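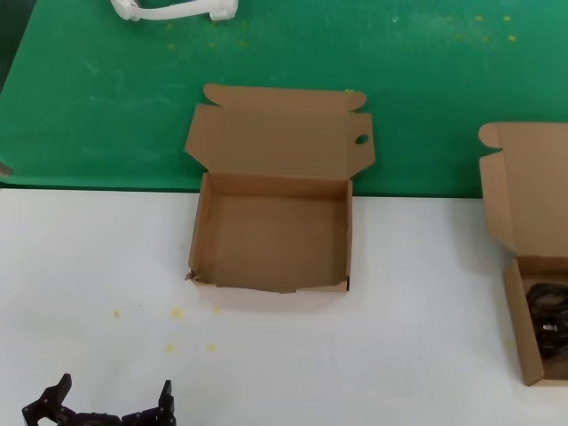
一勺粉末能不能救活番茄：访Hannelore Brinkmann

22/4/25

Hannelore Brinkmann在Firkport种了半辈子番茄，对园艺店里新上架的东西一向没有好脸色。今年春天，货架上最显眼的是一种叫Norkeo的菌根粉，生产商Civalex在包装背面写着：移栽时撒一勺，根系更壮，浇水减少，结果提前。我问她信不信，她先反问我有没有读过背面的小字。

“小字写的是‘在适宜条件下’。”她说，“土要松，水要匀，光要足。条件都适宜了，我还要它做什么？”

我得承认，去见她之前我已经买了一罐。价钱不便宜，打开以后是一股干土味，颜色和筛过的泥炭差不多。我在自家的花盆里试过，秧苗活了，可没撒粉的那几盆也活了。这种事说给邻居听，邻居会问你是不是撒得太少。

Brinkmann不反对菌根这回事。她讲得很清楚，真菌和植物的根长在一起，帮着从土里取磷、取水，这是书上早就有的东西，森林里到处都是。她不放心的是从书上到罐子里的这一段路。“孢子是活的。在仓库里放过一个夏天，再放过一个冬天，还剩多少是活的？罐子上印了装进去的数目，没印我打开那天的数目。”

去年她自己做过一次对照。品种选的是Gallardo，一种中等大小的红番茄，她种了很多年，脾气摸得熟。一共13株，6株移栽时撒了粉，其余的什么都没有加。土是同一堆堆肥拌的，浇水用同一把壶，连绑蔓的绳子都是一卷上剪下来的。

“结果呢？”我问。

“长得最好的一株撒了粉，长得最差的一株也撒了粉。”她说，“你要是卖粉的，就拍第一株。”

我问她这样的对照算不算数。她很干脆地说不算，株数太少，靠墙那一头又比另一头暖和，她没有把两组错开种，回头想想这是最大的毛病。“可是你去看广告里的对照，连几株都不告诉你。两盆番茄，一盆绿，一盆黄，中间画一个箭头。那盆黄的到底是缺菌还是缺水，谁知道呢。”

这话我后来转给了Hildegard Rathjen。她在Firkport开苗圃，店里卖Norkeo，自己也用。她没有生气，说Brinkmann的脾气全城都领教过，不过有一点她不同意：老菜园子的土里本来就有真菌，撒不撒自然看不出分别，换成阳台上的袋装土，情况也许就两样了。

“袋装土很多是处理过的，里面没什么活物。”Rathjen说，“顾客买回去种在盆里，我觉得加一点没有坏处。回头客也有，总不会都是傻子。”

我问她自己有没有留几盆不加的作比较。她想了想，说春天太忙，没有腾出手来。

这就是我对这类产品一直不踏实的地方。卖的人多半是真心相信，买的人多半也种出了番茄，两边都满意，中间却缺了最无聊的那一步：留几盆什么都不加的，从头到尾一样伺候。回头客能说明顾客高兴，说明不了别的。我自己也有过一把用得很顺手的花铲，如果有人说它能让萝卜长得更直，我那几年大概也会点头。 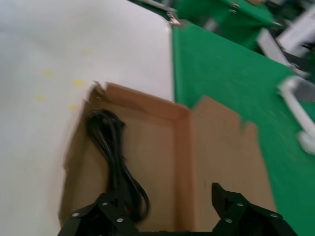
我把Rathjen关于袋装土的说法带回给Brinkmann，原以为她会顶回去，她却说有道理。“盆里和地里是两回事，这个我认。那就请Civalex在罐子上写：菜园子的土不必买。你看他们写不写。”

她接着讲起磷肥。按她的说法，土里磷太多的时候，植物懒得搭理真菌，撒下去也长不到一块儿。可是很多人移栽时一手撒菌粉，一手撒开花肥，开花肥里磷又偏高。“一边请客，一边锁门。”她说，“店里还喜欢把这两样摆在一起卖。”我回去看了看自己常去的那家店，确实摆在一起，相隔不到一步。

谈到浇水，她的意见更大。包装上说浇水可以减少，没有说减少多少，也没有说从什么时候减起。她见过有人刚移栽完就敢隔好几天不浇，理由是撒了粉。秧子蔫了以后，那人又去买了一罐。“刚种下去的苗，根还没有伸开，这时候谁也帮不了它，就得浇。手指插进土里，第二个指节那里是干的，就浇。这个办法不要钱，所以没有人给它做广告。”

我问她，那么移栽番茄时她自己往坑里放什么。她说放堆肥，堆肥不够就放一半堆肥一半园土。鸡蛋壳她不放，香蕉皮也不放，阿司匹林更不放。“每年春天都有人来告诉我坑里要放点什么。我有时候觉得，人是看不得一个空坑的。”

她倒是舍得在秧苗的深浅上花工夫。茎下面的几片叶子摘掉，连茎一起埋进去，埋到剩下的叶子下面一点，茎上会再生出根来。嫁接苗不能这样埋，接口要露在土外，这一条她重复了两遍，说每年都有人花大价钱买了嫁接苗，然后埋得严严实实。夜里还冷的时候她不移栽，宁可让苗在窗台上再挤几天。Firkport的四月靠不住，中午穿单衣，早上草叶上还有霜，她吃过亏。

那么，粉末真的一点用处都没有吗？我又问了一次，因为我那一罐还剩一多半。Brinkmann说她没有讲过这个话。她只讲过，在她的园子里，用她的土，种Gallardo，她看不出来。“看不出来就是看不出来。也许有那么一点点，比靠墙那一头的暖和还小。那我把钱花在墙上好了。”

Civalex的宣传册上还有一句话，说满意的用户达到百分之90。册子没有交代问了多少人，也没有交代是在什么时候问的。种下去那天问，我也满意。我给册子上的地址写过信，想知道这个数字的来历，收到的回复感谢我选择Norkeo，并附了一张优惠券。

Brinkmann今年打算再做一回，这次两组错开，一株隔一株，请邻居来撒，不告诉她哪几株撒过，到收完果子再揭晓。Rathjen听说以后答应送她一批秧苗，条件是有一半要种在盆里，用袋装土。两个人为袋装土用哪一种又争了几句，到我写这篇的时候还没有定下来。我那剩下的大半罐也送了过去，Brinkmann接过来先翻到底下看了看日期，说保质期倒是印得很大。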